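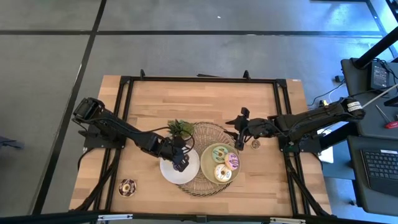

左右のアームとドーナツの配膳台。ウェストンのZarkdaleにて

「皿洗いロボットはいつ買えるんですか、と親戚じゅうから聞かれます。正月のたびに聞かれる。去年と同じ答えをするのがつらくてね」

ヴェンデリン・プラットナーさんはそう言って笑いながら、もう作業台のほうへ歩き出していた。挨拶もそこそこである。録音機を出すのが間に合わず、冒頭のひとことは手書きのメモから起こした。

家事や店の雑用を、機械はもうこなせるのか。この連載で何度も立ち返ってきた問いだ。床を走る掃除機はすっかり当たり前になったし、倉庫の中を棚が動いていても驚かない。では、食卓の上はどうだろう。皿にものを載せる、別の皿へ移す、散らかったものを寄せる。子どもでもやるような手伝いを二本の腕にやらせようとしている人たちがいると聞いて、十一月の朝、ウェストン（Westton）まで出かけてきた。

結論を先に書いてしまうと、まだである。まだなのだが、私は帰りの電車で興奮して一駅乗り過ごした。そのくらい面白かった！

プラットナーさんはもともと工作機械の設計をしていた人で、金属を削る話になると止まらない。いまの仕事に移ったきっかけを尋ねると、意外にもパン屋の名前が出てきた。

「ポルトゥットホルム（Poltutholm）に住んでいたころ、朝の六時に開くパン屋があったんです。毎朝、店の人がトングで棚に並べているのを見ていた。丸いの、細長いの、粉砂糖がかかったの、全部同じトングでしょう。つぶさないし、落とさないし、こっちを向いて『今日は寒いね』なんて言いながらやる。私は千分の一ミリを競う機械を作っていたのに、あれができる機械は作れないなと思って」

それで会社を辞めたんですか、と聞くと、「いや、辞めるまでには二年かかりました。家のローンがあったから」とのこと。

作業台で使っている食べ物は、おもちゃのドーナツが中心だ。本物は使わないのかと、誰でも思うであろうことを聞いてみた。

「最初の週は本物でやりました。楽しかったですよ。ただ、アイシングが指の関節に入る。掃除に半日かかって、しかも翌日は同じドーナツがもう硬くなっている。昨日と今日の結果を比べたいのに、ドーナツのほうが変わってしまうんです」

おもちゃなら毎日同じ形、同じ重さでいてくれる。比べるには都合がいい。一方で、おもちゃでできたことが本物でもできるとは限らず、そこはプラットナーさんも繰り返し念を押した。やわらかいもの、べたつくもの、崩れるものは別の難しさで、今の段階では手をつけていない。

もう一人、この日の話に欠かせないのがソチトル・ケサダさんである。プラットナーさんが機械の側の人だとすれば、ケサダさんは食卓の側の人だ。クエバス（Cuevas）という喫茶店で長く働き、開店前の仕込みから閉店後の片づけまで、ひと通りを任されていた。いまは腕に動きを教える仕事をしている。

「教えるって言っても、言葉で教えるわけじゃないんですよ。私が手元の操作用の腕を動かすと、向こうの腕が同じように動く。それを記録するんです。人形遣いに近いかな」

これまでに記録した手本は4000回分。その多くをケサダさんが自分の手で動かした。4000回と聞いて私は気が遠くなったが、本人は「店でお皿を出した回数に比べたら全然」とけろりとしている。
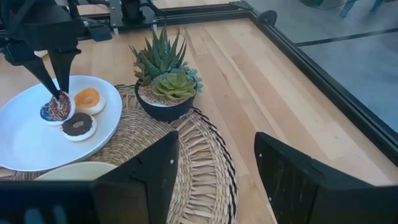 ケサダさんによれば、初めのころの手本は上手すぎて役に立たなかったそうだ。

「急ぐ癖がついてるんです。店だと、お客さんが見てるから。右手で置きながら、左手はもう次のお皿に行っている。私にはそれが普通。でも機械がそれをまねすると、右がまだ放していないのに左が動き出して、ぶつかりそうになるんですね。ヴェンデリンが後ろで悲鳴を上げて」

「上げていません」とプラットナーさん。

「上げました。ドイツ語で」

そこでやり方を変えた。つかむときは、指が触れてからひと呼吸置く。放すときも、ひと呼吸。もう片方の腕は、相手が引いてから入っていく。見ていると実に行儀がよく、茶道のお点前を思い出した。ケサダさんにそう言うと、お点前を知らないというので、休憩の時間に動画をお見せした。たいへん気に入ってもらえたようで、柄杓の置き方を三回も巻き戻していた。

そして、失敗も教える。これは私には新鮮だった。つかみそこねたところからどう立て直すか、傾いて載ってしまったものをどう直すか。きれいな成功例だけを見せて育てた機械は、一度つまずくとそこから先を知らない。だからケサダさんはわざと浅くつかみ、わざと滑らせ、拾い直すところまでを記録に残す。

「新人さんに教えるのと同じですよ。コーヒーをこぼしたことのない新人さんがいちばん怖い。こぼしたときに固まっちゃうから」

さて、いまの実力はどうか。プラットナーさんに、都合の悪い数字もぜひ、とお願いしたところ、本当に都合の悪いほうから話してくれた。散らばったドーナツを皿に集めて並べるのに、調子のよいときで130秒かかる。ケサダさんが素手でやれば、話しながらでもあっという間に終わる仕事だ。

「130秒と言うと、みなさんがっかりした顔をします。あなたもいま、しましたね」

してしまったかもしれない。

「でも、私はこの時間が好きなんです。ずっと見ていられる。ドーナツの穴のふちに指が掛かりかけて、少し戻って、角度を変えてもう一度行く。あの『少し戻る』は、私たちがどこかに書いた命令ではありません。手本の中からあの腕が身につけた動きです。最初に見た晩は眠れませんでした」

その気持ちはよくわかった。私も見学中、腕が迷うたびに息を止めていた。つかんで持ち上がると、つい拍手が出る。三度目の拍手でケサダさんに「毎回は大変ですよ」と言われたが、やめられなかった。

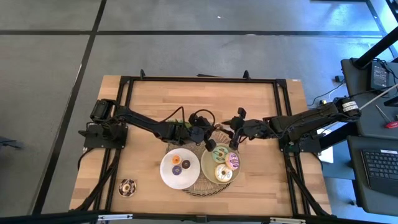 むずかしいのは並べ方だという。つかむことより、置くことのほうがはるかに厄介なのだそうだ。

皿の上に先客がいると、指を開く余地が足りなくなる。放した拍子に隣を押してしまう。押された隣がまたその隣を押す。人間なら小指でちょいと支えて済ませるところを、二本指の手には小指がない。プラットナーさんは自分の両手をはさみの形にして、机の上の消しゴムとペンのキャップでやってみせてくれた。私も試したが、これがまるでうまくいかない。キャップは三回床に落ちた。読者の皆さんもぜひ、親指と人差し指の先だけで、角砂糖を小皿に隙間なく並べてみてほしい。機械に対する見方がたちまち優しくなります。

腕が二本あるのはそのためでもある。片方が遠い皿を受け持ち、もう片方が近い皿を受け持つ。ときには受け渡しもする。ただ、二本になれば面倒も増える。狭い食卓の真ん中で、どちらがどいて、どちらが先に行くのか。

「夫婦で台所に立つのと同じ問題です」とプラットナーさん。

「うちは一人ずつ立つことにしました」とケサダさん。

飾りの植物や編んだ敷物も、作業台に置いてある。敷物は縁がでこぼこしているし、葉っぱは指の通り道に張り出す。すっきり片づいた台のほうがよほど楽だろうと思って聞くと、ケサダさんが身を乗り出した。

「だって、何もないテーブルでごはんを食べる家ってあります？　花瓶とか、調味料とか、昨日の郵便物とか、絶対何かあるでしょう。私が植木を置いてって言ったんです。最初はみんな嫌そうだった」

「嫌でしたよ」とプラットナーさんは素直に認めた。「成績が目に見えて下がりましたから。ふた月は戻らなかった。でも、あれを置かないままだったら、私たちは何もない机の専門家になっていたでしょうね」

お店の現場にはどうか。読者のなかには飲食や小売で働く方も多いので、ここはしつこく聞いた。人手が足りない朝のパン屋に、この腕を一組置けるだろうか。

プラットナーさんの答えは慎重だった。今のところ、置けない。まず遅い。それから、見たことのない品物に弱い。形が似ていれば何とかなることもあるが、新商品が出た日の朝に手が止まるようでは店は困る。さらに、お客さんが手を伸ばしてくる場所で動かすには、安全の面で考えることが山ほどある。台の周りに人の手が入らない前提で動かしている今とは、条件がまるで違うのだ。

「先にできそうなのは裏方です。閉店後の棚の整理とか、返ってきたトレーの仕分けとか。夜なら130秒かかっても怒られません。誰も待っていませんから。遅い機械には、遅くていい仕事から入ってもらえばいい」

これには膝を打った。速さを競う話ばかり追いかけていた私には、夜の店で一晩かけてゆっくり棚を整える腕というのが、とても感じよく思えたのである。朝、店の人が来ると並べ終わっている。靴屋の小人みたいだ。

ケサダさんの意見は少し違った。裏方の仕事を渡すのは賛成。でも、何を渡すかは現場の人が選ぶべきだという。

「私、お皿を並べるのは好きだったんですよ。嫌いだったのは、グラスの底に貼りついた紙のコースターをはがすの。あれを代わってくれる機械なら、明日にでも欲しい。でも作る人は、そんなこと知らないじゃないですか。現場に聞かないと出てこないんです、コースターの話は」

プラットナーさんがここでメモを取った。初めて聞いた話だったらしい。

濡れた紙は、つかむ相手としては最悪の部類に入る。薄くて、破れて、貼りつく。「来年の課題にします」と言ったプラットナーさんに、ケサダさんは「来年も同じこと言いますよ、この人」と私に耳打ちした。声が大きいので、本人にも聞こえている。

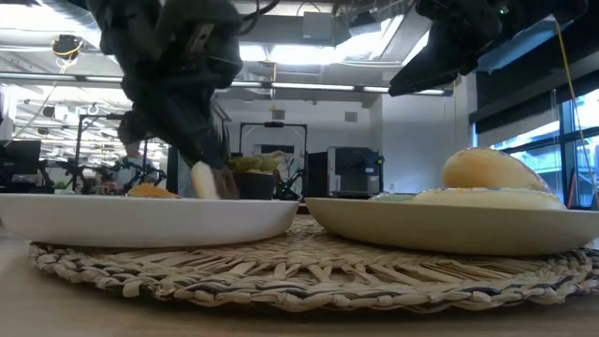 Zarkdale　卓上作業の現場

午後はチームの人たちに混ぜてもらい、私も操作用の腕を握らせてもらった。課題は、ドーナツをひとつ、皿から皿へ移すだけ。

見るのとやるのとでは大違いだった。まず奥行きがつかめない。十分に下ろしたつもりの指が、まだ空中を挟んでいる。おそるおそる下げていくと、今度は皿のふちに当たってコツンと音がした。ケサダさんが横から「目で追わないで、影を見て」と声をかけてくれる。なるほど、指の影と指先が近づいていくのを見ていれば、高さの見当がつく。クエバスで働いていたころにも、満杯のトレーを棚に差し込むときは影を見ていたのだそうだ。

六回目でようやく移せた。手のひらに汗をかいていた。記録には残っていると聞いて慌てたが、「下手な手本も混ぜておくと強くなるので」と慰めてもらった。私のもたつきがどこかでこの腕の役に立つのなら、こんなにうれしいことはない。

チームの日課についても聞いた。朝は腕の点検から始まる。ねじのゆるみ、ケーブルの引っかかり、指先の減り具合。午前中は手本の記録、昼をはさんで午後は腕に自分でやらせて、うまくいかなかった場面を皆で見返す。失敗の場面には一つずつ名前をつける習わしがあって、壁際のノートには「玉突き」「行き違い」「遠慮」などと書いてある。「遠慮」は、二本の腕が互いに待ち合って、どちらも動かなくなること。「玉突き」は先ほどの、隣を押してしまう現象だ。いちばん多いのはどれかと聞いたら、このところは「遠慮」だという。

「ひと呼吸置くように教えすぎました」とケサダさんは言う。「二人とも礼儀正しくなっちゃって。今度は少し図々しい手本を足しているところです」

最後に、親戚の皆さんに代わって聞いてみた。食卓を片づけてくれる機械は、いつ家に来ますか。

プラットナーさんは長いこと黙ってから、年数は言いたくない、と答えた。

「言うと外れますから。ただ、何ができたら自分の家に置くかは決めています。夕食のあと、テーブルの上にあるものを、食べ残しも、グラスも、娘の宿題も、それぞれ行くべきところへ運べたら。宿題を流しに入れたら失格です。いまはまだ、宿題とナプキンの区別を試してもいません。でもドーナツは、見てのとおり、やっているでしょう」

ケサダさんにも同じことを聞いた。

「うちはいらないかな。片づけ、好きなので。あ、でもお風呂の排水口は別です。排水口なら明日来てほしい」

帰り際、もう一度だけ見ていきますかと誘われて、上着を着たまま作業台の前に立った。右の腕が動き、左の腕が待ち、しばらくして左の腕も動いた。電車の時間が迫っていたが、皿に載るところまで見てから出た。

次回はポルトゥットホルムを訪ね、プラットナーさんが毎朝通ったというパン屋で、トングの使い方を習ってくる予定。開店前の土曜日の厨房にお邪魔する約束を取りつけた。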